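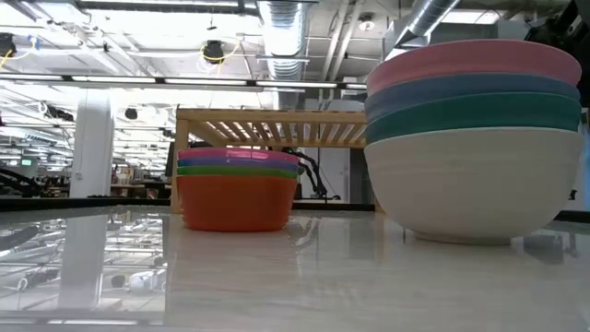
Figure 3. Piles de bols emboîtés, petit et grand format, près du support à lattes.

3.2 Ordre d'emboîtement

Corpus Flanton : 281 rangements relevés, deux formats. Question simple, dans quel sens on empile. Les bords visibles suffisent à lire l'ordre, du moins de profil.

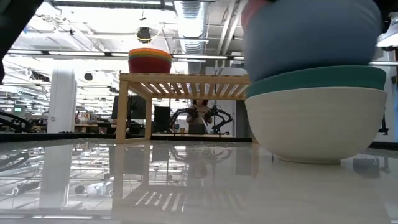 L'encombrement dépend surtout du plus grand bol, pas du nombre. Critère repris de Clallar, seuil inchangé. Un support à lattes ajoute un niveau : la petite pile colorée tient à son extrémité gauche, la grande reste sur le plateau, pied rond posé directement. Surface au sol de la pile = celle du pied, donc faible. Variante Satti non testé ici.

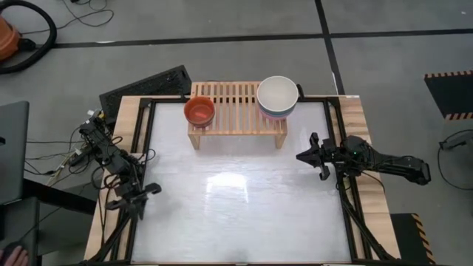
Rosemarie Ehlers
Responsable de l'étude, rangement domestique

Vue large : la pile pastel sur la moitié droite du support dépasse un peu du bord. Porte-à-faux noté à part dans la grille, voir annexe. Codage relu par S. Debnath, les désacords sont tranchés en septembre.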